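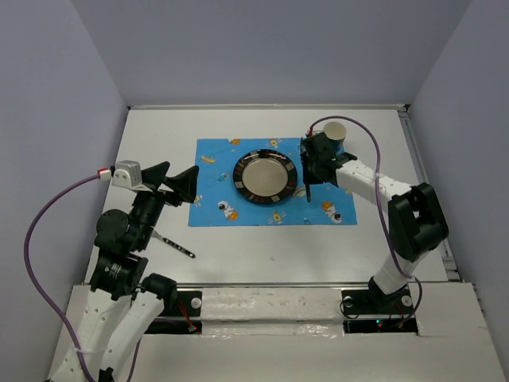

**Space placemats: yes or no?** (April 17, 2020)

**mossyfork:** I am completely sold on a blue placemat with little astronauts and rockets on it! Dark-rimmed plate on top, cream cup up by the corner, and breakfast feels like an event. Anyone else setting the table like this for grown-ups?

**tinlid25:** Love the rockets, love the little orange planet. But that plate is too fancy for it. I'd go plain white and let the mat do the work.

**mossyfork:** No way, the beige squares around the rim are the best part!!

**Kettle1705:** With mossyfork on this one. White on light blue gets lost. I'd switch the cup, though, something yellow to match the rockets.

**tinlid25:** Okay, yellow cup I can get behind. Still no on the dark rim.

**pia_plates:** Does anybody know if Fleko still does kids' mats? I paid 20 bucks for two last September and want more.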